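## 2. Planning what to order

Before you ring anyone for a price, do sit down with a cup of tea and work through this section. It takes an hour at most, and it will save you a good deal of to-ing and fro-ing with Provix later on.

1. Write down the household jobs you want to record. Tidying a bedroom and filling a waste basket are good ones to begin with.
2. Decide how many people will work at once. Each person needs a pair of hand-held grippers, one for each hand, so order in twos.
3. Add one spare set of jaw pads for every pair – they are the part that wears soonest.
4. Put your figures into the Tully planning sheet. Our own first order at Brumholm came to £3,581 for the pairs, with £200 on top for pads and delivery.
5. Allow 18 working days for delivery, and a few more if you are ordering in November.

> **Note:** Bindbridge licences are charged by the pair and run for 23 months. Please count your spare pairs too, as Augustina Bonsu in our orders office will otherwise have to send the form back to you.

> **Caution:** Don't budget for the grippers alone. Soft, crinkly rubbish such as wrappers and thin packaging is hard on the pads, so if that is most of your work, double the number in step 3.

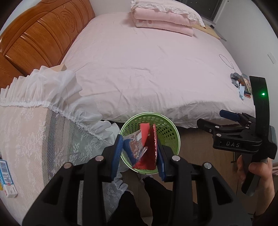 *Fig. 4. Packaging held between the blue pads, over a green mesh basket.*

6. Send the finished sheet to the orders office and keep a copy by you. The delivery checklist in section 3 asks for the same numbers.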